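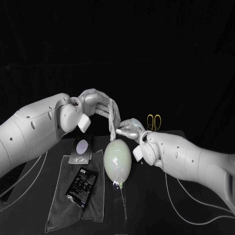 ## Quiénes somos

Gamico planifica y presupuesta la compra de equipos de manipulación bimanual para laboratorios, centros de formación y talleres de serie corta. No fabricamos ni distribuimos hardware. Cobramos tarifa fija por expediente y no aceptamos comisión de proveedor.

La oficina técnica está en Mamilberg. Elango Pinto dirige especificación y ensayos; Dima Nassar lleva presupuestos, contratos y calendario de pagos.

## Qué incluye un expediente

- Pliego técnico: alcance, carga útil, tipo de mano, alimentación, comunicaciones.
- Coste total a siete años, con repuestos, licencias y horas de integración desglosados.
- Comparativa de un mínimo de dos ofertas sobre las mismas tareas.
- Plan de recepción con criterios de aceptación por escrito.

Desde febrero el pliego separa brazo y mano en partidas distintas. En el expediente Wondholm la mano suponía el 49 % del precio del conjunto y figuraba como accesorio, sin garantía propia.

## Tareas de referencia

Las tareas se fijan antes de pedir oferta. Para material fino y deformable usamos una banda blanca ligera, sujeta por ambas manos sobre un globo inflado. El integrador recibe la lista de objetos y la disposición de la mesa.

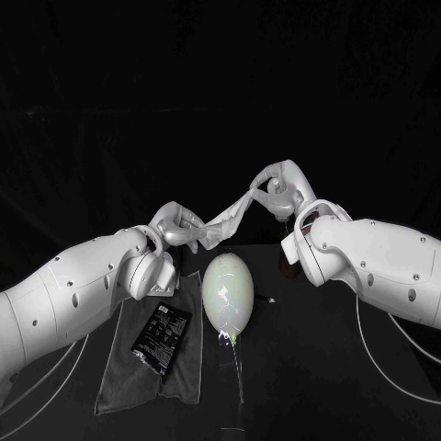 *Sujeción a dos manos de material fino sobre globo. Mesa y fondo negros.*

## Tarifas y plazos

La revisión de una oferta ya recibida cuesta 865 €, impuestos no incluidos. El expediente completo se presupuesta por alcance y se entrega en 66 días naturales desde la firma. Los desplazamientos se facturan aparte.

Para instalaciones eléctricas y vallado trabajamos con De Haan, que emite su propia factura.

Última revisión de esta página: mayo de 2026.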